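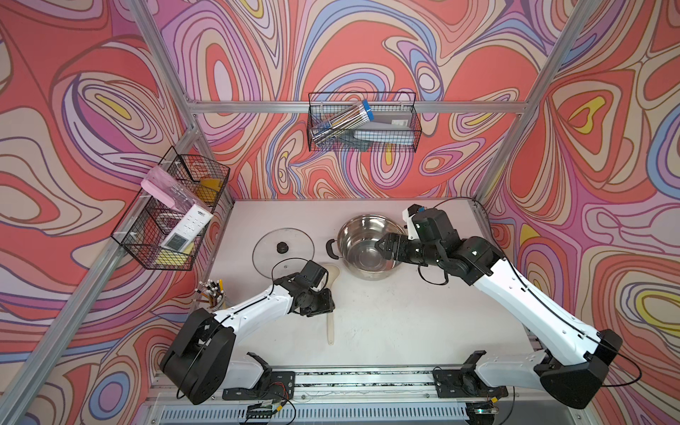
A cream-colored spatula on a pale gray tabletop, with a boldly patterned backdrop.

Home | Records | Sell to Us | FAQ | Contact

Buying and Selling Used Records: Your Questions
Posted 14th March by the Trurnudstead Records counter

How do you grade your used records?

We look at every record under a strong lamp, and we play both sides of anything that makes us wonder. The grade on the listing is for the vinyl first and the sleeve second, so "VG+ / VG" means the record is in nicer shape than its jacket. If we're torn between two grades we go with the lower one – we would much prefer you open the box and smile.

What if my record skips?

Oh, we're sorry, and please do write to us! Try a gentle brushing first and check that your tonearm weight is set the way the maker suggests, as a very light arm will hop over things that a properly set one plays straight through. If it still skips, you have 40 days to send it back for a full refund, and we'll email you a mailing label.

How is shipping worked out?

Orders over $83 ship free within the United States. Under that, you'll see the cost in your cart before you pay. We take the record out of its jacket for the trip (this saves so many split seams) and put two stiffeners around it.

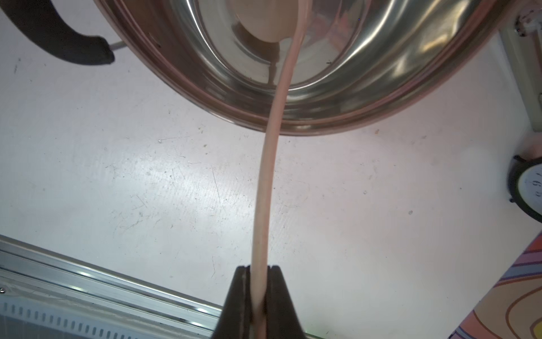 We pack orders in the morning and the mail goes out in the afternoon, so if you've changed your mind about something, a quick note before lunch usually reaches us in time. Combining orders is fine too, and we're happy to hold a small pile for you while you keep browsing.

Do you buy collections?

We do, and we love looking through them! Bring them to the Nistholm store or send us a list with the label and catalog number of each one. Please don't clean anything beforehand – household sprays can leave a film that is hard to get off.

Do you carry the Farnard and Pongsiri reissues?

Yes, both labels, new and sealed. The next Pongsiri batch is due in June, and you can ask us to put your name on the list.

Contact us | Shipping | Returns
© Trurnudstead Records. All rights reserved.
Back to top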